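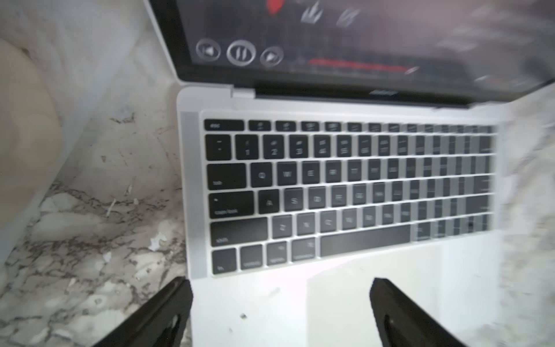 Home | Courses | Handouts | Schedule | Contact

Keyboard Basics for Everyday Computing
Session 3 handout: finding your way around the keys

Welcome back, everybody, and I'm so glad to see that most of you stuck with it after last Wednesday, when we spent a good deal longer on passwords than I had planned (my fault entirely, I do love a tangent). Tonight we leave passwords alone and get properly acquainted with the keyboard on an Apple-style laptop, the kind most of you bring along to the Dritcombe evening class. If yours is a Windows machine, please don't worry, there is a note for you further down.

Let's start at the left-hand edge, where a surprising amount of the useful stuff lives. Put your left little finger on the A key and leave it there for a moment. Straight above the A row you have tab, next door to the Q, and above that the number row, beginning with the key that has the tilde and the backtick on it. Right up in the corner is esc, and I want you to think of esc as your "oh dear, get me out of this" key. If a menu pops up that you never asked for, or a video has swallowed the whole screen, press esc once and wait a second before you try anything else.

Going the other way, caps lock sits beside the A, and shift is the long one below it, beside the Z. Last term one of you typed an entire letter to the water company in capitals and felt it read a bit cross! Hold shift for a single capital and leave caps lock for headings.

Along the bottom you'll find fn, control, option and command, in that order, and then the space bar. Command is the one we'll be using all evening:

Command and C copies what you have selected.
Command and V pastes it.
Command and Z undoes the last thing you did, and you can press it again to go back further.
Command and S saves. Please do this often.
Command and tab takes you from one open program to another.

Windows people, use control wherever I say command, except for that last one, where you want alt and tab.

The space bar does more than put gaps between words. In most music players it will pause the song and start it again, so you don't have to chase those little playback buttons with the pointer. Click once on the player window first, so that the computer knows which program you mean, and then press the bar.

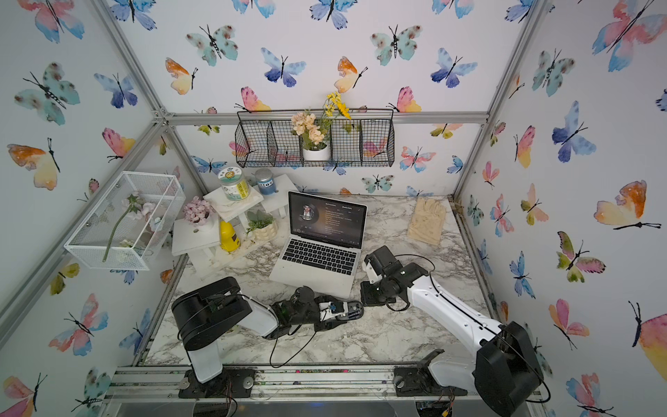
Photo: Holtolix course materials

Music players differ a good deal in how they lay things out. In this one the round cover picture is on the left, the title is at the top with "(Radio Edit)" at the end of it, and the small lines of lyrics run underneath. The playback controls are tiny and tucked into the lower left. Yours may well put them somewhere else, so have a good look along the edges of the window before you decide they're missing.

Practice for this week

Open a blank page and type 40 words on anything you like, the garden, the dog, what you had for supper. Copy the whole lot, paste it underneath, and then undo the paste. After that, put on a song you know well and pause it with the space bar whenever you need to stop and think. I'd suggest 20 minutes in one sitting and then a cup of tea, kept well away from the laptop, please.

Next time we'll look at folders, so bring along some files you don't mind moving about.

Related handouts
Session 1: Switching on, logging in, shutting down
Session 2: Passwords you can live with
Session 4: Files and folders
Your first 800-word document
Setitz typing drills, beginner set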